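Notebook - adhesive peel series, Sasach labels
Saturday, started 8:15

Restarted the peel test on the Sasach paper labels after the tester was re-zeroed. Lot is the Skollow acrylic, same roll as the September set. Substrate is glass, wiped twice with isopropanol and left 15 minutes before application. Roller passes: two each way, no added weight.

First strip gave a jagged trace. Discarded, clamp was not seated. Second and third strips overlap well up to the midpoint, then the third drops. Adhesive transfer on the glass at that end, so the failure is cohesive there and the number should not be averaged with the others.

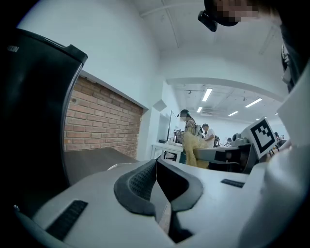
Humidity check

Room read 50 percent at the start and had climbed by lunch. Uchenna Okafor thinks the paper backing takes up water faster than we allow for and wants the strips conditioned overnight. I agree for the paper stock - the film stock can stay as is. Ajayi film strips from the last batch showed no trend with humidity.
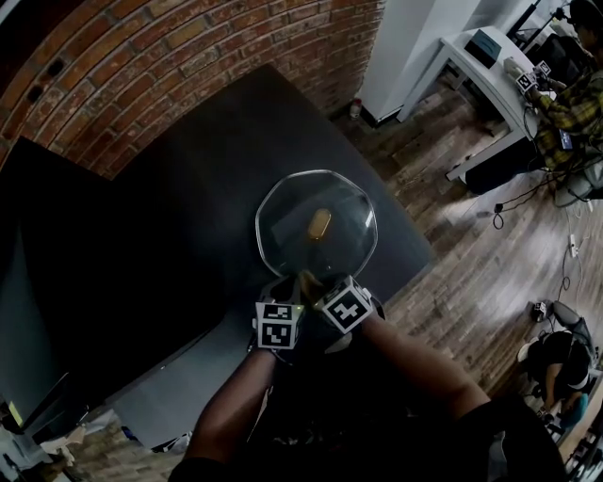

Logger count was 2,002 at the start of the run and 2,132 at the end. The early points include the slack take-up and need trimming before the fit. Sistevance template still uses the old strip width in cell B4. Corrected in my copy only.

To do: condition six paper strips, repeat at the slower speed, ask Uchenna for the spare glass plates.

Sistevance Materials Lab - internal notebook pages - Back to top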